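Flinard Two-Finger Gripper, Bench Trial Unit

Availability: ships in seven days from the Rivance warehouse
Weight in carton: 110 oz
Finish: black
Price: $2,905, mount and cable set included

The Flinard is an electric two-finger gripper for small research arms. It is meant for labs that handle light household objects and want to compare one hand against another without rebuilding the whole cell. The finger pads come off with a hex key, and spare pads are sold in pairs.

We tried it against the Zumov parallel gripper on the same arm, using a play kitchen as the test bench. Each gripper did 50 picks with plastic produce and small metal cookware. The Flinard had less trouble with round items and was easier to bring in close to fixed parts. The Zumov closed faster and held flat lids better. Neither did well with a lid leaning at a steep angle — we now start those from the knob.
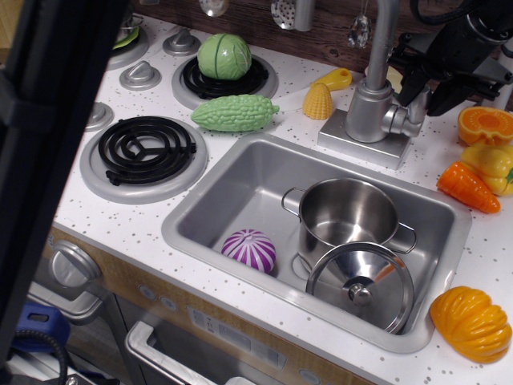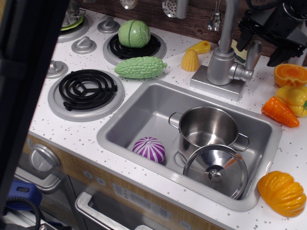
Same layout each time, with the pot, lid and striped onion in the sink.

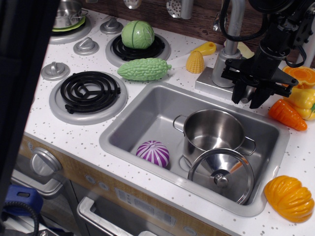 Mitali Kanagaratnam wrote to us that pad wear matters more to her than closing speed, and that she would like to see the grippers compared again after a few months of daily use. She also asked if the older Petrauskas wrist plate fits. It does, with the adapter ring, but you will need the longer screws.

What's in the box
Gripper body
Mounting plate
Cable set, grey sleeve
Two pairs of finger pads
Hex key

Before you order
Check the bolt pattern on your wrist plate. Cable length is fixed, so measure from the controller to the wrist with the arm fully extended. Colour options are not offered on the trial unit.

Returns are accepted on unused units in the original carton. Orders placed in late December are packed after the holiday break.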